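전자세금계산서 의무발급 대상 바뀐 거 다들 대응하셨나요
자유게시판 > 세무/회계 실무

작성자 mistberg_k
2021년 4월 29일

직원 11명짜리 소모품 유통입니다. 올해부터 의무발급이라고 세무사 사무실에서 연락받음. 지금까지는 수기로 끊었고 월 60건 정도면 할만했는데 이제 다 전자로 해야한다네요
Rerkon 쓰시는 분 계신가요. 견적 받았는데 연동비 따로, 유지비 따로...

ㄴ 창고지기77
저희 Rerkon 씁니다. 발급은 빠른데 수정계산서가 불편해요. 반품 많으면 비추

ㄴ bluetax
그 물량이면 홈택스에서 그냥 하세요. 공짜인데 왜 돈을 씀

ㄴ 창고지기77
@bluetax 홈택스 말일에 접속해보셨어요? 하루 늦으면 가산세인데

ㄴ bluetax
말일에 몰아서 하니까 그렇죠. 거래할때마다 끊으면 됨

ㄴ mistberg_k (글쓴이)
거래처가 월합계로만 받아요ㅠ 그때그때 끊는게 안됩니다. 품목명도 규격까지 다 적어달라는데가 있어서 더 오래걸림. 주사기류가 제일 골치

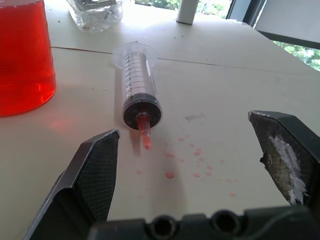

눈금 60까지 있는 주사기. 품목란에 "주사기"만 쓰면 반려됨

ㄴ 경리4년차
품목명은 엑셀로 미리 만들어두고 일괄업로드 하세요. 저는 Bernari로 옮기고 나서 야근이 없어졌어요. 단 처음 품목 1000개 등록할때 4일 걸림..

ㄴ bluetax
품목을 규격까지 적는게 필수도 아닌데요. 필요적 기재사항 아닙니다. 거래처가 과한거

ㄴ 경리4년차
법으로는 그렇죠 근데 거래처가 반려하면 돈이 안들어오는데 어쩝니까

ㄴ enache_user
Enache는 어떤가요? 광고는 많이 뜨던데 후기가 없네

ㄴ 창고지기77
Enache 체험판만 해봄. 화면은 이쁜데 인증서 등록에서 계속 튕겨서 포기했어요. 지금은 고쳐졌을수도

ㄴ mistberg_k (글쓴이)
답변 감사합니다. 일단 이번달은 홈택스로 버티고 Bernari 견적 받아볼게요. 근데 공동인증서 말고 세금계산서용은 따로 발급받아야 되나요?

ㄴ 경리4년차
전자세금용 따로 있어요. 은행가서 신청하시면 되고 사업자등록증 챙겨가세요

ㄴ bluetax
보안카드로도 됩니다. 세무서에서 받는거. 대신 Bernari 같은데 연동은 안될꺼에요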